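Talk notes — small stuff gets lost (Flendcombe repair evening, Apr 2, 2020)

Start with the hinge story. Keep it short, two min max. Radio back together, looked great, one screw left on the bench. Wait for laugh. Then: where did it go in? Still don't know.

Main point — most repairs at Vingate stall over a part smaller than a fingernail. Not the motor, not the board. A clip, a spring, a washer. Imre Sipos kept a list for us last August: 44 jobs, 14 of them held up by a missing bit. Say the numbers slow.

Ask the room who has lost one this month. Hands. Dont wait too long. 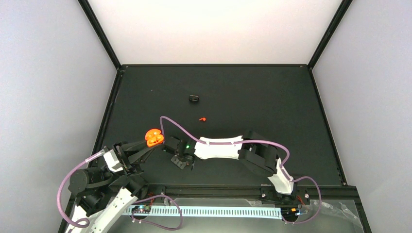
Slide 3: small parts on a dark surface. Orange-red shows up, black doesn't.

Color matters. Light towel under the work, every time. Black parts on a black mat = an hour on your knees. Bogdan Sandu uses an old pillowcase, go with that, cheap.

Trays next. Egg carton is fine. One hole per step, fill left to right, empty right to left. Skip the magnet bit if running late — brass and plastic won't stick anyway, people allways ask.

Springs: open the case inside a clear bag. Show with the Grornen clock, have it open already!! Last time took forever.

Spares. Oprea box has 600 mixed, hold it up. Pass it round with the lid ON.

Photos before you unscrew anything. Phone, same angle, 9 shots was enough for the sewing machine.

Questions. If someone asks about glue, send them to Imre. Get box back before they leave.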